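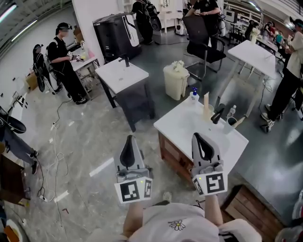
Sink cabinet, white top, wood-paneled base. Soap pump with the blue cap, black faucet, brush standing in the white cup.

**Wednesday, started 8:40**

Indigo vat, second week. Smell is better than Monday's, less like a barn. Surface had a decent coppery skin on it and the flower came back after I pushed it aside with the spoon. Liquid under the skin is yellow-green, a bit on the olive side. Last week it was plain blue all the way down, so we're getting somewhere.

pH strip says 10. Wanted a touch higher for the cotton but left it alone. Every time I chase the number with more lime I end up with chalky cloth and a week of waiting for sludge to settle.

Fed it fructose in warm water, stirred slow along the wall so it didn't pull air in. Lid on, heater on low. Sat till after 10.

**Cloth**

Using the Koivisto cotton for all of this, the heavier one. Scoured yesterday, two rounds, second round water still came out the color of weak tea. Could of used a third. The Nondis linen is still in its paper, don't touch it until the vat is behaving, that's the good stuff and there isn't more on order.

Bolt end weighed 316 g dry. Cut into test strips plus one big piece for the Murkville order (table runner, they want it mid blue, "like old jeans", whatever that means to them).

Soaked everything in plain water before dipping. Squeezed, not wrung. Wringing left those crease lines on the last batch and they never dyed out.

**Dips**

- Strip A, one dip. Came up bright green, turned in the air in a couple of minutes. Pale, sort of a washed-out sky. Even.
- Strip B, two dips, full airing between. Nice. A little streaky near the fold where it touched itself.
- Strip C, three dips. Closest to the jeans color while wet, will dry lighter. Keep as the reference.
- Strip D, three dips but short airing. Darker on the edges, muddy in the middle. Don't rush the airing – we already knew this, did it anyway to have one for the board.

Runner went in after lunch. Kept it under and kept it moving, no bubbles that I could see. First dip OK. Second dip better, the green was stronger coming out. One corner had drifted down and picked up sediment, small gritty patch, rinsed off mostly. Need the net basket in there next time, it's still drying out back from the madder job.

Stopped at 2 dips on the runner. Vat was going bluish at the top by then, tired. Putting a third dip in a tired vat just puts loose pigment on the surface and it rubs off on everybody's hands. Third dip tomorrow.

**Rinse**

Cold water till it ran nearly clear, then a splash of vinegar in the last bucket to knock the lime down. Hung in the shade on the north line. No soap yet. The hot soap wash waits until the color has sat a few days, the Jilirville scarves got washed the same evening and lost a full shade.

Rub test on strip C with white rag, damp: faint blue. Acceptable. Strip D: a lot. Figures.

**Vat at closing**

Stirred from the bottom, fed half the usual fructose, no lime. Temp had dropped more than I liked, the blanket had slid off one side. Taped it this time. Skin starting to form agian when I put the lid down.

**To do**

- Check pH first thing, before stirring
- Lime if it's under 10, a level teaspoon, no more
- Net basket in before the runner
- Third dip on runner, then air it properly, the whole half hour
- Label strips A to D with the laundry marker, the pencil tags fell off in the rinse
- Order strips for pH, down to the last roll
- Ask Murkville if they want the ends hemmed before or after dyeing. Before means a darker line at the stitching – some people like that, some send it back
- Madder pot still needs scrubbing out, pink ring on the inside

Leaving the strips on the line overnight. Forecast says dry.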